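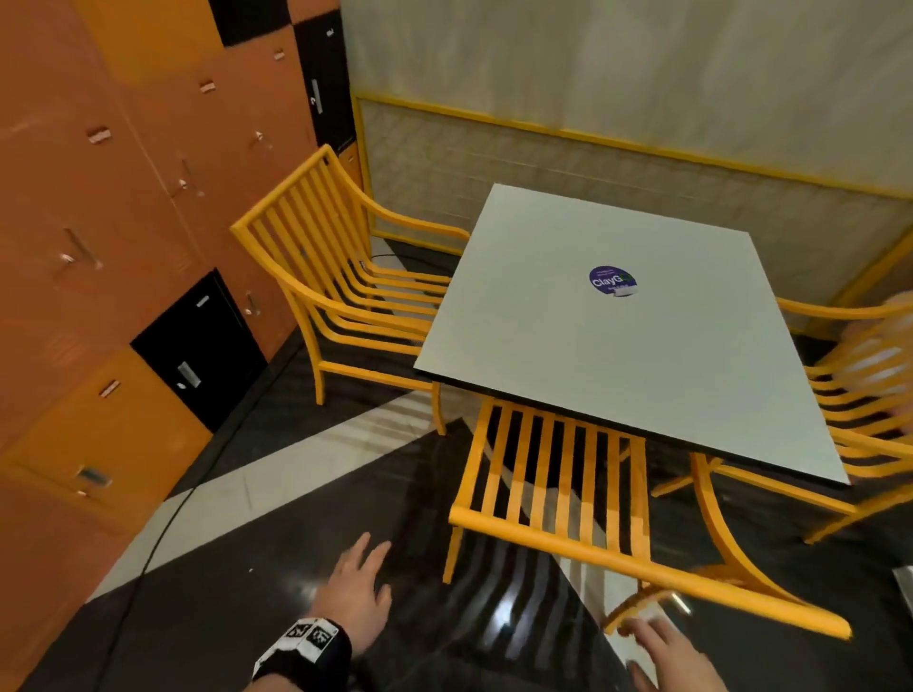

White table with yellow slatted armchairs

Posted 7 November 2020 by Clovholm

How to work out your daily calories and fat

Weigh yourself in the morning for 7 days and write down everything you eat. Use grams. Add up the calories and divide by seven. If your weight held steady, that average is your maintenance intake. Mine came to 3060.
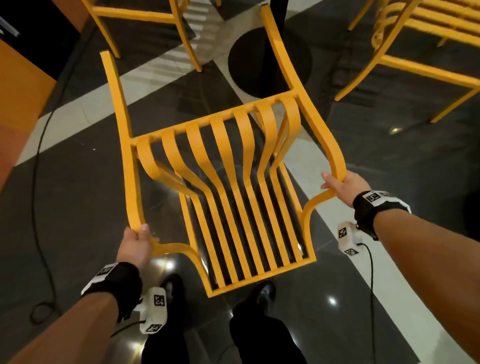

Next, take 300 off the average if you want to lose slowly. Leave protein alone and cut from starch or added fat. Nine calories per gram of fat, four for starch. Exercise can stay as it is; if you move furniture for a living, say, turning over metal chairs like the yellow one, those days are already in your average. My fat came to 142 grams before the cut. Repeat the week in March.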